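How I score a fight at home, round by round

I started keeping my own scorecards in December, mostly because I was sick of yelling at the judges with nothing to back me up. It's easier than you'd think, and it makes even a slow undercard fun. All you need is paper, something to write with and the 10-point system.
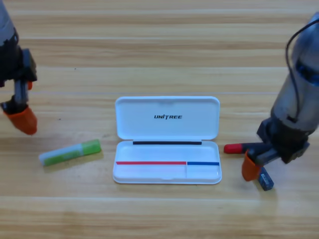
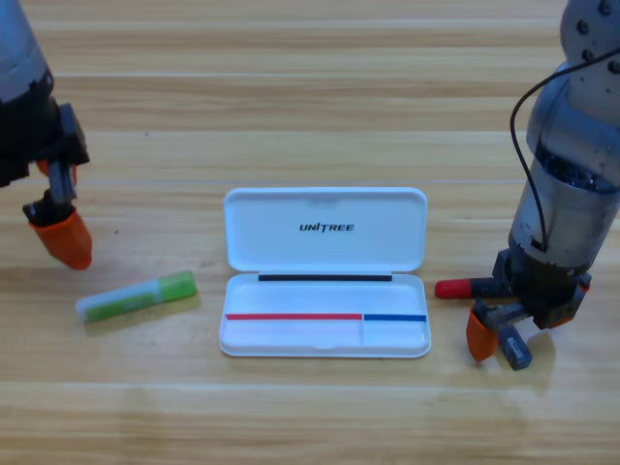
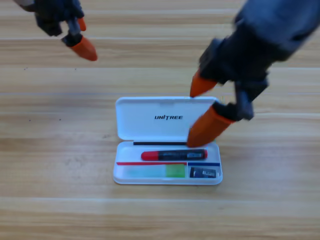 The light wooden tabletop, three views.

First, draw three columns: round, fighter A, fighter B. Leave a fat margin for notes (you'll want it!). The winner of each round gets 10 and the loser usually gets 9. If somebody got badly hurt or completely run over, make it 10-8. I was way too stingy with those at first, and my friend Wagner Prado still teases me for it.

Next, watch the round for damage and effective offense. Clean punches, hard kicks, real submission attempts. A takedown where nothing happens afterward shouldn't win you much. Look at who's pushing forward only if the rest is dead even.

Turn the sound down. Seriously, try it! Commentators get excited about one fighter and you end up scoring their excitement. I rescored an old three-rounder on mute and flipped two rounds.

Write your score the second the horn goes, before the replays start, and don't go back and fix it later. I jot one or two words beside it, like "body kicks" or "late knockdown," so I remember why I went that way.

At the end, take off any points the referee deducted, add up each column and compare with the official cards. If you're off by a round, no big deal, judges disagree with each other all the time. Henrike Frerichs and I score the same fights and swap cards by text afterward, and we had a title fight last month where we only matched on round 3. She's still wrong about round four.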